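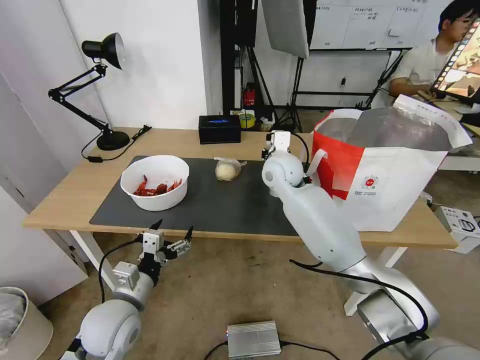
Jalport Court Notes

Welcome, and thank you for stopping by! Jalport Court Notes is a collection of short summaries of criminal hearings at the Jalport district court, typed up from the public gallery by a few of us who kept going along anyway and thought our notebooks might as well be useful to somebody.

What you get

There are 700 summaries, one per hearing, in a single CSV file. Each row has the charge, the stage of the case (first appearance, committal, trial, sentencing or appeal), the outcome if there was one that day, and a paragraph or two in our own words. A second file, charges.csv, maps the 29 charge labels to plainer ones. I would start there, as "aggravated" gets used rather loosely in the older rows.

Please be careful

An accused person has only been accused. 17 of the cases were still open when we last updated in November, and those rows say "pending" – please don't read anything more into them. Names of defendants, witnesses and victims have been swapped for initials, and hearings under a suppression order were left out.

Known problems

Aino Manninen's early notes skip the bail conditions. Murder and manslaughter are over-represented, I'm afraid, because those were the days we all turned up.

Corrections

Write to Paavo Honkanen or open an issue. We try to answer within 30 days, usually a good deal sooner.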